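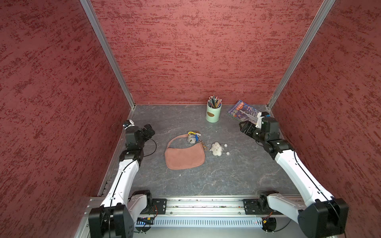
Week 5: Session Tokens in a Banking App

Last week we got a customer signed in. Today we look at what happens in the minutes after that, and I think it's the most fun part of the whole course!

When a user logs in to Cindik (our practice bank), the server hands the app two tokens. The access token is short-lived and goes along with every request. The refresh token lives longer and has one job: getting a new access token when the old one runs out.

Where do they go on the phone?
Access token: in memory only.
Refresh token: in the system keystore, unlocked by fingerprint or PIN.
Never in plain preferences, never in a log file (check your crash reports too, they love to swallow headers).

Rotation
Each refresh token works once. If the server sees the same one again, it drops the whole family and the user has to sign in from scratch. Try this in the Prarko sandbox, it's great to watch. Send the same refresh call twice and look at the second response.

A common bug: four screens load at once, all four find the access token expired, and all four try to refresh. The first wins, the rest look like theft, and your customer is logged out while paying rent. Put a lock around the refresh call and let the others wait for its result.

Lab
Open the Garrido starter project and run the test account 2133. Add the lock, then make the parallel test pass.

Reading for March: the Deklow handbook, chapter on revoking sessions. Bring questions, lots of them!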